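Busteson White Work Board, large
Reviewed by Rocío Betancur
Posted March 2019
Verdict: keeping it, and I'd buy it again

I have wanted a proper board for the work table for longer than I care to admit. For years I made do with flattened boxes and an old plastic place mat (my mother's, with lemons on it), and every time I sat down to solder or sand something I ended up fussing over the table more than the job. So when Hekemel put the big Busteson board on sale I finally gave in and ordered one, along with a little bag of clips from Ikora that I'll get to further down.

It came flat, in a sleeve of brown paper, and I was so pleased to find the corners in good shape! I paid 60 dollars, plus shipping, and that felt like a lot for a plain white board until I laid it down. It covers most of the table and leaves me a strip of pale wood along the side, where I can set down my coffee.

The finish is matte, and I think that's what I love best. My old mat was shiny and threw the lamp straight back in my eyes, so by the end of an evening I had a headache. With this one I can leave the light low and close and still see what I'm doing. Small dark parts show up beautifully against it. I dropped a screw hardly bigger than a sesame seed the first night and found it right away, and anyone who has crawled under a table with a flashlight will know how happy that made me.
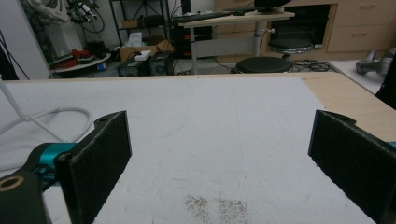
Now for the part I'd want to know before buying. White shows everything. Grit, crumbs, sanding dust, the gray marks you get from dragging something across it, all of it is there to greet you the next time you walk in. A soft brush takes care of the loose bits in no time. The scuffs are another matter. I've tried a damp cloth, dish soap and one of those white sponges, and the sponge does the best job, though it leaves a faint cloudy patch if you lean on it too hard. After a while I made my peace with them. If you are the sort of person who needs a work surface to look new, I'd steer you to the gray version.

I did a little sanding right on it with 120 grit, which the leaflet says not to do, and yes, it dulled the spot. My own fault. Put a scrap of cardboard down first.

The Ikora clips I can't recommend, sadly. They're meant to hold cables along the border of a board and they let go if you so much as look at them, so my cables still loop wherever they like. Marulanda makes a heavier kind that a friend swears by, and I may try those in July when my birthday money comes in.

Good: matte finish, generous size, lies flat
Less good: scuffs easily, price before the sale was 100 dollars
Would I give it as a gift? To someone who makes things, yes, gladly, and I'd tuck a brush in with it.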